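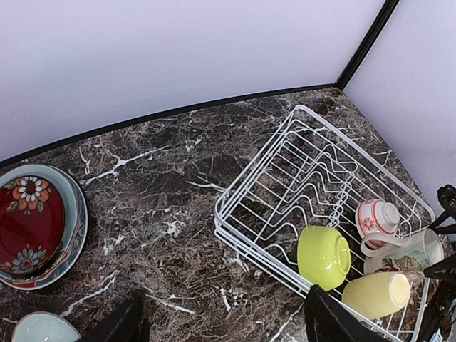
La comunidad de propietarios del edificio Cullinane aprobó en marzo la renovación del reglamento de uso de los lavaderos y del agua caliente comunitaria. El texto anterior llevaba vigente desde la entrega de las viviendas y regulaba supuestos que hoy carecen de aplicación, entre ellos el turno de tendederos de la azotea. Como propietario, y en ejercicio del derecho de información que asiste a todos los vecinos, he considerado oportuno dejar constancia en este blog de los puntos principales y de mi valoración personal.

El primer cambio afecta al reparto del gasto. Hasta ahora el consumo de agua caliente se distribuía por coeficiente de participación, con independencia del uso efectivo. Desde la entrada en vigor del nuevo reglamento, cada vivienda abonará una cuota fija de 3 euros mensuales en concepto de mantenimiento y, además, el consumo que registre su contador individual. La empresa Gandis, adjudicataria de la instalación, presentó un presupuesto de 1588 euros por la sustitución de los contadores averiados. La oferta de Plovwood era inferior, pero no incluía la lectura a distancia, y la junta entendió que esa prestación debía prevalecer.

El segundo cambio se refiere a los horarios. La caldera reducirá su temperatura entre la medianoche y las cinco y media de la mañana. Voté en contra de esta medida y así figura en el acta. En el inmueble residen personas con turnos de noche – sanitarios, en su mayor parte – para las que el agua caliente de madrugada no constituye un capricho. Se acordó revisar el horario en octubre, a la vista de las lecturas del verano, y confío en que entonces se atienda esta objeción.

En relación con el consumo doméstico, el reglamento incorpora un anexo de recomendaciones de carácter no vinculante. El anexo propone fregar con el tapón puesto, cerrar el grifo durante el enjabonado y reservar un recipiente para recoger el agua que corre hasta que sale caliente. Esta última indicación me parece la más útil de todas. Sirve cualquier cuenco grande, como el verde lima que tengo junto al escurreplatos blanco, y el agua recogida se destina después a las plantas o al cubo de la fregona. No exige inversión alguna y puede adoptarse desde el primer día.

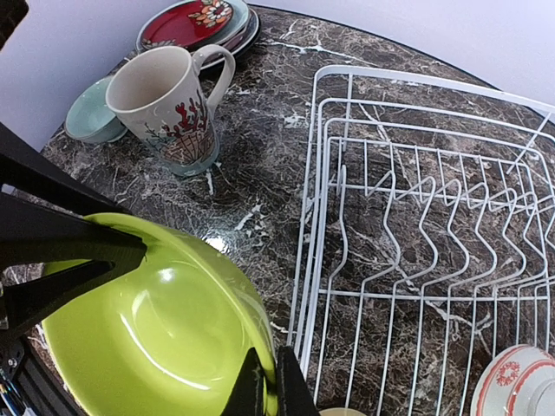
El fregado a mano merece, a mi juicio, un tratamiento más detenido que el que le concede el anexo. El documento se limita a comparar el lavavajillas con el grifo abierto, comparación en la que el segundo resulta siempre perjudicado, y omite la práctica habitual en muchos hogares de agrupar la vajilla y fregarla de una sola vez. Con un escurreplatos de alambre como el mío, colocado sobre la mesa redonda, basta una tanda después de la cena. Propuse por escrito que se añadiera un párrafo en este sentido y la administración me ha comunicado que lo estudiará.

Queda pendiente la cuestión del fondo de reserva. El saldo destinado a la sala de calderas asciende a 3000 euros, cantidad que considero insuficiente si se avería la bomba de recirculación. La comunidad vecina de Tindamwood tuvo que girar una derrama de 177 euros por vivienda por ese mismo motivo, con el consiguiente malestar entre los propietarios. Solicitaré que el asunto se incluya en el orden del día de la próxima junta ordinaria.

Quienes deseen consultar el reglamento completo pueden pedir copia a la administración de la finca o leer la que se encuentra expuesta en el tablón del portal. Los contadores nuevos se instalarán durante el mes de julio, en horario de mañana, y será necesario facilitar el acceso a cada vivienda.

Contacto | © Cuaderno de un propietario. Todos los derechos reservados | Volver arriba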